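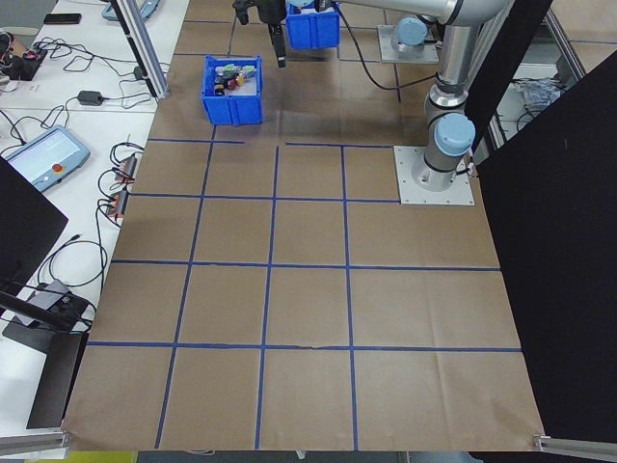

Taped grid on brown paper, parts bin in one of the upper cells, arm to the right.

Home | Forums | Manipulation | Data Collection | Search | Log in

Grid cells for pick demos – how strict are you?
Posted by Iolo Ellis, Sunday, June 6, 2021
14 comments | 3 shares

Iolo Ellis
We're recording pick demonstrations for the Hernasska set and I want opinions before we go further. The idea is simple. Blue tape on brown paper, bin goes in a cell, operator drives the arm, next episode the bin goes in another cell. We have 165 episodes saved and the target is 255 before training.

My question is about placement inside the cell. Right now the operator sets the bin down anywhere in the square and logs the cell. Should we be stricter?

akmont_dan
Go stricter. At Akmont we marked the center of every cell and lined the bin up with it. When a policy failed we could tell which position was the trouble. With loose placement you have a label that only half means something.

tapeandstring
Disagree. If you put the bin on the same few points every time, the model learns those points. The grid is for coverage. Let people be sloppy inside the cell and you get the in-between positions for free.

akmont_dan
You get in-between positions you can't name. If you want them, pick random offsets and write them down.

Radomir Karagiannis
I'd worry more about the paper. There's a fold running through one of the cells toward the lower right, and the tape lines have a few breaks. If you replace the sheet halfway through, the second half of your data has a different background. Do it now or leave it until the end.

Iolo Ellis
Fair point on the fold. I was going to swap the sheet in August. I'll leave it alone until we hit the target.

pell_k
Are you rotating the bin too? We did 80 demos at Hustham with it always square to the table. Turned it a little at test time and the gripper went for the wall.

Iolo Ellis
Not on purpose. It ends up however the operator sets it down.

pell_k
Then add it to the log sheet. Straight, turned left, turned right. Takes a second.

tapeandstring
Also shake up the small stuff inside between episodes. With a bin of mixed colors like that, people grab whatever is on top and put it back on top. You end up with the same red piece over and over.

Radomir Karagiannis
Agree with that. Are you keeping failed grasps?

Iolo Ellis
Keeping them, tagged as failed. Unnithan wants them dropped from the release, I want them in.

akmont_dan
Keep them in a separate folder. Don't mix them in and hope the tag survives every conversion script.

Iolo Ellis
OK. Plan for this week: same sheet, random offset inside each cell written on the log, bin angle noted, contents stirred between episodes. I'll train on the first batch and on the new one and post both results.

tapeandstring
Still think the written offsets are a waste of time, but I'd like to see the comparison.

Reply | Quote | Share (3) | Page 1 of 2 | Next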